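**Cleaning of parquet floors in furnished rooms – draft guidance, comments invited**

**estates_office** wrote:

Members will be aware that the guidance on floor care in furnished rooms has not been revised for many years. It was written when most rooms had carpet, and it says little about timber. The office has prepared a draft, and comments are invited before it goes to print. The main provisions are as follows.

- Wooden floors are to be swept weekly with a soft broom.
- Floors are to be cleaned with a damp mop no more than once a month.
- Steam cleaners are not to be used on timber at any time.
- Felt pads are to be fitted under all furniture and replaced every January.

The draft applies to about 300 rooms across Vundel Court and the Grallunier annexe. Bathrooms and kitchens are covered by a separate sheet.

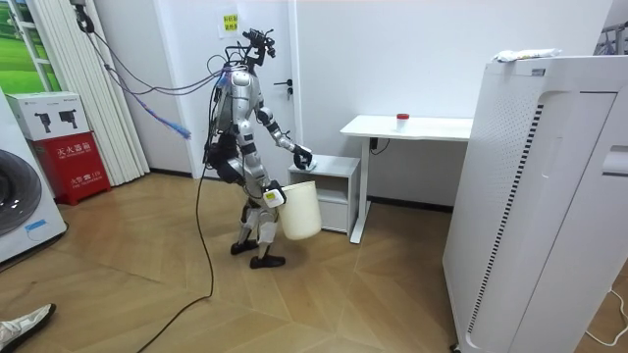 Felt pads have given rise to more correspondence than any other item. A pad left in place too long gathers grit and will mark the finish as badly as a bare leg. The office has been asked whether small pieces need them at all, and its view is that they do. A nightstand as small as the white one here, standing on pale herringbone, is easily pushed about by a resident making the bed, and light timber shows every scrape. Pads should be at least 3 mm thick and should be stuck on, with no nails used.

**annexe_secretary** wrote:

The annexe is grateful for sight of the draft. We support the ban on steam cleaners without reservation. Last winter a contractor used one in two rooms on our upper floor, and the blocks lifted along the window wall within 8 weeks. The repair has still not been signed off.

We cannot support monthly mopping. In our experience a sealed floor in regular use requires a damp mop every fortnight, and residents who are told to wait a month will wait two.

**h_parquet** wrote:

I must disagree with the previous contributor. The floors at Vundel Court are oiled, and I understood those in the annexe to be oiled as well. An oiled floor takes up water at the joints. If fortnightly mopping is adopted I should expect to see gaps in the blocks before long, and the cost of sanding would fall on the service charge.

**annexe_secretary** wrote:

The annexe floors were sealed when the heating was replaced. The completion papers from Binex state this plainly and I can supply a copy to the office. The draft should treat the two finishes separately.

**estates_office** wrote:

The office would be obliged for the copy. If the finishes do differ, the next draft will carry one paragraph for oiled floors and another for sealed floors. Members have also asked about moving larger items for cleaning, and the following wording is proposed.

"Desks and drawer units are to be lifted by two persons and are not to be dragged. Drawers are to be emptied first.
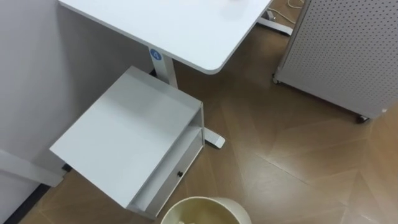

Where an item cannot be lifted safely, the resident is to report this to the office and clean up to its edges only. Items are to be returned to the position recorded in the room inventory."

**ground_floor_rep** wrote:

The requirement for two persons will cause difficulty. Several residents on my corridor live alone and would prefer not to ask a neighbour. May I suggest that the office offers to move heavy items once a year, perhaps on the same visit as the pads?

**estates_office** wrote:

The suggestion is noted and will be costed. A further point was raised by post and is dealt with below for the benefit of all members.

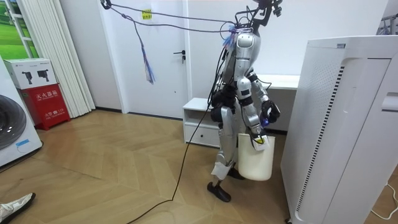 Are residents expected to buy their own floor cleaner?

Cleaner is supplied free of charge and may be collected from the ground floor store during office hours. Residents should bring a clean, empty bottle with a lid. Other products, including vinegar and washing-up liquid, are not to be used on timber.

**h_parquet** wrote:

I am glad to see vinegar named. It is recommended very widely and it dulls oil finishes. I would ask that furniture polish be added to the list – it makes the floor slippery and is very hard to remove before re-oiling.

**annexe_secretary** wrote:

Agreed as to polish. On mopping, our position is unchanged, but separate paragraphs would meet it.

**estates_office** wrote:

Polish will be added. A revised draft will be posted in this thread, with the furniture section to follow once the visit has been costed.
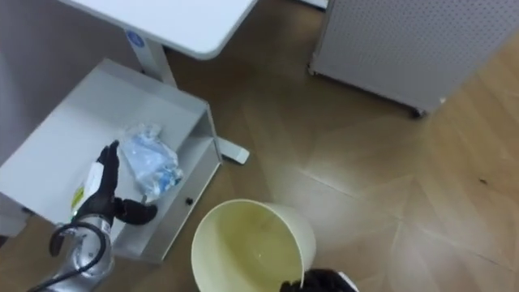
*White desk and open drawer unit.*

**ground_floor_rep** wrote:

Thank you. Could the office also confirm whether Baldursdóttir Lodge is to be covered? Its rooms have timber floors, but it is not mentioned in the draft.

**estates_office** wrote:

The Lodge has its own sheet, last amended on 25 Feb 2024. It permits monthly mopping and says nothing on pads. The office will ask whether the Lodge wishes to be brought in.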